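2024年9月27日更新。手順4を書き直しました。

# まな板の手前で保護停止するアームを立ち直らせるまで

Ellvilleのキッチンで動かしているアームが、先週から妙な止まり方をするようになりました。まな板に向かって手先を下ろしていくと、触るか触らないかのところで保護停止。画面には「予期しない外力」と出るだけ。毎回ならまだ楽なんですが、止まったり止まらなかったりするのがいやらしくて、最初の日は午後をまるごと溶かしました(コーヒーも冷めました)。

最終的に見つかった原因はふたつで、手先の長さの設定が2ミリずれていたのと、手首のケーブルが特定の姿勢で突っ張っていたこと。ひとつだけなら止まらないのに、重なるとしきい値を超える、という組み合わせでした。同じ症状で検索してくる人がいそうなので、私がたどった順番を、遠回りも少し残して書いておきます。

うちの構成はこんな感じです。

- アーム:Eltoraの協働タイプ
- グリッパー:Bouchardの二本指
- 制御ソフト:Kestance(ログも全部ここに残る)

メニュー名はKestanceのものなので、ほかのソフトを使っている人は適当に読み替えてください。

## 手順1 まず、解除ボタンを押さない

いきなり説教くさくてすみません。でもこれ、私が一番やらかしたところなんです。保護停止が出るとつい反射で解除して、つい再開してしまう。すると、指が何かに押しつけられたままの状態からまた動き出すことがあります。天板は石目だし、まな板は硬いし、負けるのはたいてい指のパッドです。

止まったら、次の順でどうぞ。

1. プログラムを停止にする。一時停止のままにしない。
2. 非常停止ボタンを手の届くところに持ってくる。
3. 指先が何かに当たっているか、横から目で見る。
4. 当たっていたら、手動モードの最低速で真上にだけ逃がす。

「真上」は、ツール座標ではなくベース座標の上方向です。手首が傾いているときにツール座標で引くと斜めに抜けて、まな板ごと引きずります。はい、やりました。まな板は無事、隣のトレイにゴツンといきました。

それから、フリードライブで手で押して逃がすのは、手先の重さの設定に自信があるときだけにしてください。設定が狂っていると、ボタンを押した瞬間に腕がすっと沈みます。外力の誤検出を疑っている場面では、その設定こそが怪しいわけで、腕の下に手を入れるのは絶対になしです。

## 手順2 ログの「直前」だけ読む

Kestanceのログをその日の分だけ書き出したら2,752行ありました。全部読もうとした私を誰か止めてほしかった。

見るのは停止イベントの直前だけで足ります。列がたくさん並んでいますが、使ったのは、手先の高さ、推定外力のZ成分、それと手首の最終関節の角度。この三列を残して、あとは隠してしまいます。

読み方のコツは、外力が「いつから」増え始めたか。板に当たっただけなら、値は平らなまま来て最後に跳ねます。ところがうちのログは、まだずいぶん高いところからじわじわ増えていて、そこに最後の跳ねが乗っていました。空中で力がかかっている? 何に? というのが、この時点での私の正直な気持ちです。

じわじわと跳ねが両方あるなら、原因も別々かもしれない、と考えて片方ずつ潰すことにしました。先に簡単そうな跳ねのほうから。

## 手順3 手先の長さを測り直す

板の上で指を大きく開いたまま止めて、手首側のカメラで様子を見ながら少しずつ下ろしていきます。
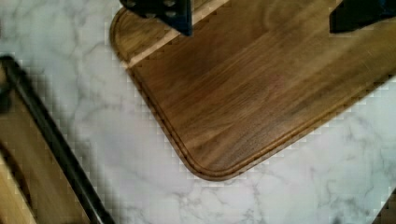 この作業で大事なのは、画面の見た目で高さを決めないことです。手首のカメラは指のすぐそばから見ているので、左右のずれはよくわかるのに、高さは本当にあてになりません。私は途中まで「まだ余裕あるじゃん」と思いながら下ろしていて、横から覗いたら思ったよりずっと近くて声が出ました。

なので、測るのは紙でやります。

1. 速度を最低にして、外力のしきい値はいつもの値のままにする。
2. まな板の上にコピー用紙を一枚置く。
3. 手動で細かく刻みながら下ろし、そのたびに紙を横に引いてみる。
4. 紙に軽い引っかかりを感じたところで止める。
5. そのときの表示上の高さと、板の実際の高さを比べる。

紙を引くときは端をつまんで、指先が爪の下に入らない位置から。アームの動作中は手を引っ込めて、止まってから触る。面倒でも毎回です。

うちは、フランジから指先までの長さが346ミリで登録されていました。前の指のときの値です。指を交換したときに私が「同じ型だからいいでしょ」と更新を飛ばしていて、今の指はそれより2ミリ長かった。つまりソフトは板のちょっと上で止めているつもりで、実際は板を押していたんですね。たった2ミリ、でも硬い板の上では十分すぎる量です。

直すときは、登録値を上書きする前に古い値をどこかに控えておいてください。それと、まな板の溝の上で測らないこと。縁に沿って溝が彫ってある板だと、紙が変に逃げて値がばらつきます。真ん中寄りの平らなところで測りましょう。

直したあと、同じ下降を繰り返したら跳ねはきれいに消えました。やった! と思ってプログラムを流したら、今度は別の場所で止まりました。がっくり。

## 手順4 空中で増える力を探す

残ったのは「じわじわ」のほう。こちらは板と関係ないはずなので、板から離れた場所でも出るかを確かめます。

やりかたは単純で、何もつかまず、何にも触らない高さのまま、普段プログラムが通る場所を順番に回らせるだけです。うちだと、まな板の上、トレイの上、果物の皿の上。場所ごとに、手首をいつもの向きと、ひねった向きの両方で止めて、外力の値を書き取ります。
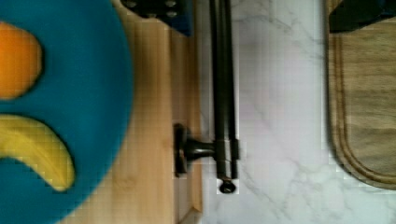

ここで気をつけたいのが、止めてすぐの数字を書かないこと。動きが収まるまでは値が揺れています。私はひと呼吸おいて、数字が落ち着いてから読むようにしました。途中で面倒になって早読みした分は、あとで全部やり直すはめになりました……。

場所ごとに並べてみると、どこに行ってもいつもの向きならほぼゼロ。ひねった向きのときだけ値が上がります。場所ではなく手首の角度についてくる。こうなると、疑う相手はだいぶ絞れます。

- 手先の重さや重心の登録が間違っている
- 手首の関節そのものの調子が悪い
- 手首まわりのケーブルが引っぱっている

最初のは、グリッパー込みの重さを量り直して登録値と照らせばすぐ白黒つきます(うちは合っていました)。関節の不調だと素人が開けるわけにもいかず、メーカー行きなので、先にケーブルを見ます。

電源を落として、ケーブルに軽く触れながらたどっていきます。見たいのは、固定してある点と点の間にどれだけ遊びがあるか。うちの場合、手首の後ろでループにしてあるのに、根元側の留めがきつくて、ひねるとループがしぼむ前に根元が先に張るようになっていました。見た目にはたっぷり余っているのに、余りが必要な側に流れていかないんです。これは立って眺めているだけでは気づけませんでした。

直し方はこうです。

1. 根元側の留めをいったん外す。
2. 手首を、プログラムで使う範囲の端まで手動でひねる。
3. その姿勢でケーブルに余裕がある長さを決め、留め直す。
4. 反対の端までひねって、ループがだらんと垂れすぎないか見る。
5. いつもの姿勢に戻し、手順4の頭の測定をもう一度やる。

4を飛ばすと、今度はループが何かに引っかかる事故が待っています。調理台はとにかく物が多いので、張りすぎと同じくらい、垂れすぎも怖いです。うちはループが下がる側に水のボトルや瓶を置かないと決めました。

留め具は、ケーブルの皮が凹むほど締めない。私は面ファスナーのバンドに替えました。見た目は少し野暮ったいですけど、調整がすごく楽!

## 手順5 しきい値は最後まで触らない

途中で何度も「外力のしきい値を上げれば止まらなくなるのでは」と思いました。思いましたよ、そりゃ。でも、この停止は人の手に当たったときにも働く大事な機能で、そこを鈍くして症状を消すのは、火災報知器の電池を抜くのと変わりません。

原因を直してから、しきい値は元のまま、次の条件で回しました。

- 速度は普段の半分から始めて、様子を見て普段の速度へ
- まな板への下降、皿への移動、手首をひねる動作を必ず含める
- 試験中は腕の届く範囲に人の手を入れない
- 一度でも止まったら、数え直し

結果は36回連続で停止なし。ログの外力も、ひねったところで平らなままでした。もう少し回したかったけれど、キッチンを空ける時間になったのでそこまで。

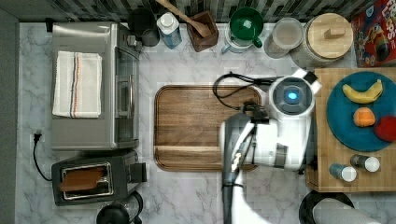
Inès Baillyからのコメント:うちも似た症状でした。ただ、ケーブルを直した翌週にまた止まり始めて、見たらバンドが少しずつ滑って元の位置に戻っていたんです。留める位置に油性ペンで印をつけておくと、ずれたのがひと目でわかりますよ。それと、手先の長さは指だけでなくパッドを貼り替えたときにも測り直したほうがいいです。

印、さっそくつけました! パッドの貼り替えは完全に頭から抜けていたので、交換メモの項目に「紙で高さ確認」を足してあります。

## 追記:交換のときに見るメモ

指かパッドを替えたら、私はこれを上から順にやっています。

- [ ] 古い手先長を控えた
- [ ] 紙で高さを確認し、新しい値を登録した
- [ ] グリッパー込みの重さを登録値と照らした
- [ ] 手首を両端までひねって、ケーブルの張りと垂れを見た
- [ ] バンドの位置が印と合っている
- [ ] 低速でひと通り流して、外力のログを保存した

ログの保存先は、日付と「指交換後」だけの名前にしています。調子のいいときのログがひとつあると、次に変な止まり方をしたときに並べて比べられるので、これだけは忙しくても残しています。Kestanceの書き出しで列を絞る設定は、また別の記事に書きますね。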